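Kitchen > Storage > Toy food and cookware

Sorting the play kitchen box

Posted 28 February 2021 by Lovely Sebastian
4 comments | 3 shares

The play kitchen box had reached the point where the lid no longer closed. It is a 51 liter Skirnel tub, and over two years it had taken in toy food, real cookware retired from our own cupboards, and a number of things that belong to neither group. I emptied it onto the white table and sorted by size first, then by type.

Sorting by type alone does not work. A toy orange slice and a full-size colander are both "kitchen," but they cannot share a container without the slice going to the bottom and staying there. Size decides the container. Type decides only which shelf the container sits on.

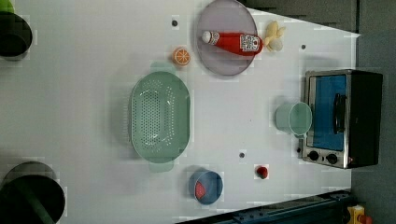 The mint-green colander is the largest piece by footprint and sets the minimum shelf depth. Its two handles add to the length, so measure from handle tip to handle tip and ignore the basin. I store it upside down. Stored the right way up it fills with small parts, and then it has to be emptied before anyone can use it.

The lavender plate goes flat on the shelf below. The ketchup bottle will stand in a bin 121 mm deep with its cap clear of the top. Laid on its side it rolls, and it has rolled off the shelf before.

Small food goes into Ankrah drawer inserts, the shallow version. I tried the deep one in our last house in Vellville and it turned into a smaller copy of the original problem. One layer per drawer is the limit. If a second layer starts to form, something has to leave.

The pale yellow figure is not food and not cookware. It has been in the kitchen box for as long as I can remember and gets served dinner regularly, so it stays with the small food.

Labels are printed on Zelent matte tape, black on white, 12 point. The glossy tape lifts at the corners after a few weeks. I have not yet labeled the lower shelf, as the bins there may still change places.

Filed under: storage, toys

Contact | Copyright 2021 Lovely Sebastian | Back to top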